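Skuter 1263 Folding Work Table

Item no. 1263
Sold by Prurnonetti Shop Supply
Price: $122, legs included (yes, some makers sell them separately)
Ships in one carton

We sell five brands of folding table and we don't trust the brochure for any of them. The Skuter 1263 came to us with a brochure that calls it "the last table you'll ever need." We have heard that one before, about a table that lasted until September. So read on with the same attitude we had when we opened the carton.

What it is

A folding table with a smooth top, steel legs, and a locking brace at each end. It doesn't have a drawer, a power strip, a cup holder or a built-in ruler, and we count that in its favor. Most add-ons on a table at this price are the first things to break, and you end up with a table that has a hole where the ruler was.

The top

Skuter describes the top as "stain proof." We would say it wipes down well if you get to it the same day. Coffee came off with a damp rag. Permanent marker came off with rubbing alcohol and some patience. Wood stain left overnight did not come off, and we've stopped trying. If you do messy work, buy a sheet of something cheap to lay over it and throw that away when it gets ugly.

The finish is smooth enough for cutting out fabric, sorting small parts or writing on a single sheet of paper. It is also smooth enough that a pencil will roll if your floor is off level. Old garage floors usually are.
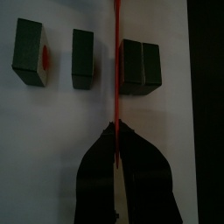
Four dark green blocks and a thin red rod on a white surface.

Load rating

The box says 600 pounds. The small print says 600 pounds "evenly distributed," which in our trade means a load no customer has ever put on a table. People put a heavy thing in the middle, or they sit on the end. We won't give you our own number, because we don't have a test rig and we're tired of shops that make one up. What we will say is that a bench grinder at one end was fine and a cast iron table saw is a bad idea on any folding table at all, this one included.

The legs

They are better than we expected. The braces lock with a firm click and we haven't had one fold by accident. The release is stiff when new. Wear gloves the first few times, and keep your fingers out of the hinge.

The rubber feet are the weak point. They are pushed on, with no screw, and they pull off if you drag the table across carpet. A spare set is available from us, and we think it should have been in the carton to begin with. We told Skuter so and got a very polite reply.

"Tool-free setup"

This is true, for once. Unfold, lock both ends, turn it over. Get a second person for the turning over. The brochure shows one smiling man doing it alone, and we'd like to know how many tries he took.

For pouring, measuring and filling jobs, the thing to check is wobble. Set a full cup on the middle of the top and lean on one corner. Ours moved a little with the feet on bare concrete and a bit less on a rubber mat. Any folding table moves. If you need a surface that stays dead still for a balance or a microscope, buy a fixed bench and skip this page.
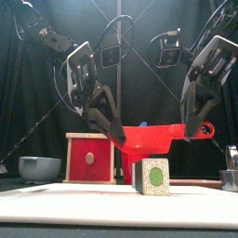

Height is the other common complaint. The legs don't adjust. For tall people standing all day it is too low, and the leg extenders sold by Nosora will fit, though they cost more than we think four short pieces of tube ought to. Leonora Yap at our front counter runs hers on lengths of plastic pipe pushed over the legs. Skuter does not approve of this and the warranty will not cover it.

Compared with the others

The Padilla folding bench costs more and has a thicker top. It also weighs more, and the paint on the two we kept for the showroom chipped at the hinges. If the table is going up once and staying up, the Padilla is probably worth the extra. If you fold it away every night, get the Skuter and put the difference toward a decent lamp.

Warranty

"Limited lifetime" – we asked whose lifetime and were sent a form. In practice Skuter replaces broken braces and bent legs with a photo and a receipt. It does not replace tops for scratches, burns, stains or sun fading. Keep the receipt. They do ask for it.

Delivery and returns

Curbside only. The driver will not bring it inside, whatever the tracking page says. Look at the corners of the carton before you sign, and write any damage on the slip.

Returns are accepted unused, in the original carton, with you paying the freight. Freight on something this shape is not cheap. Measure your space first, and measure the door too.

Spare feet, spare braces and leg extenders are listed under Table Parts.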